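Newborn screening follow-up, Gosness: progress report to the Tijani fund
Reading time: 2 min

Short one this time, full tables are with the finance return. Period runs to the end of December.

Where we are. Second-tier testing for MCAD deficiency went live at the Gosness lab in the autumn, later than planned (the reagent contract). We've now had 1,042 stored blood spots through the new method, against a target of 2,000 by the close of the grant. So behind, but the pace has picked up and we still think 2,000 is doable if the second shift carries on.

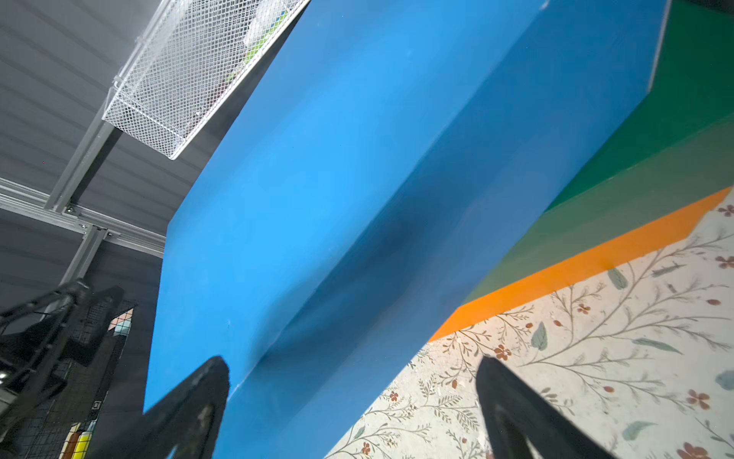 Results so far look sound. Octanoylcarnitine readings match the old method closely, apart from a batch in October that ran high and had to be repeated. Cause was a calibrator kept past its date. Stock list now checked every month.

Of the spots done, 7 carried two changes in the ACADM gene. All were already known to the clinic. No new cases, which is what you would expect from stored samples, but worth saying as it was asked at the last review. 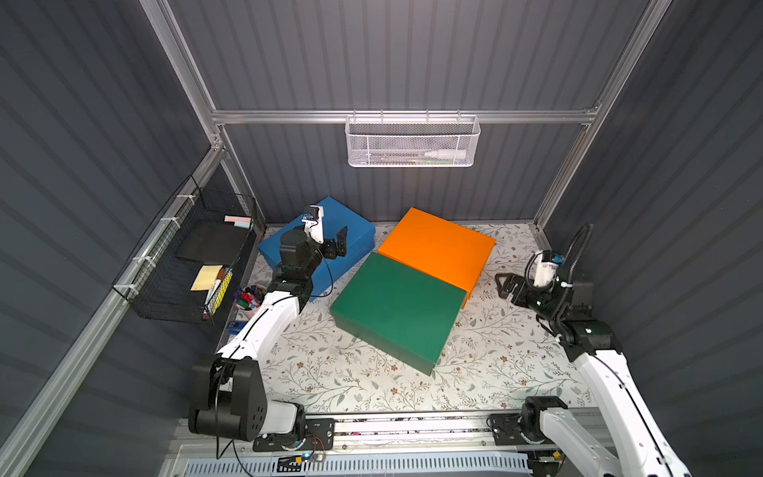
Baskets on the rails and three boxes on the floor of the enclosure.

Family side. Drollorero, the emergency letter and feeding plan app, is with families in test form. Feedback mixed. Parents like having the sick-day plan on a phone, they don't like loging in twice. Fasting times by age are being reworded, the first version was too easy to misread at three in the morning. The paper letter stays whatever happens, A&E staff want paper.

Invitations to the follow-up survey: 1,247 sent, replies still coming in. Reminder goes out next month. Return is weakest among families who have moved out of the area, no good fix yet. 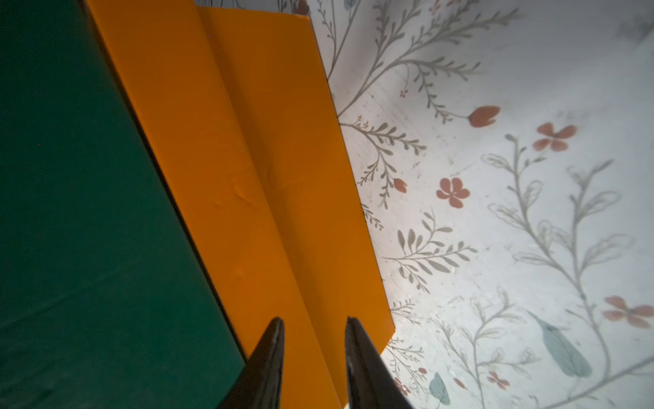

Green and orange, side by side.

Money. Underspent on travel, overspent on postage and courier. We'd like to move the travel line across, form attached seperately. Post for the data analyst was empty for part of the period, now filled, so salary costs will catch up by spring.

Risks. Main one is the freezer move. Samples go to the new store at Zenditlow in two loads and testing stops for the week either side. Also the ethics amendment for the carrier question, still waiting.

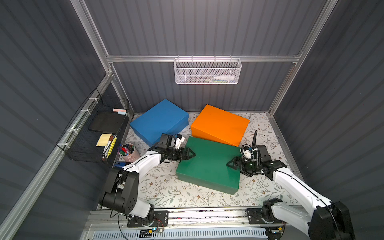 Inherited Metabolic Disorders Team, Gosness

Next period:
- finish the stored spots
- second Drollorero version out, single login
- survey reminder and first read of replies
- decision on carriers, if the amendment is through

One thing we need from you: a yes or no on the travel money before the freezer move, as the courier wants booking early. Happy to talk it through by phone, mornings best.

Contact: Inherited Metabolic Disorders Team, Gosness | © Gosness newborn screening follow-up | Back to top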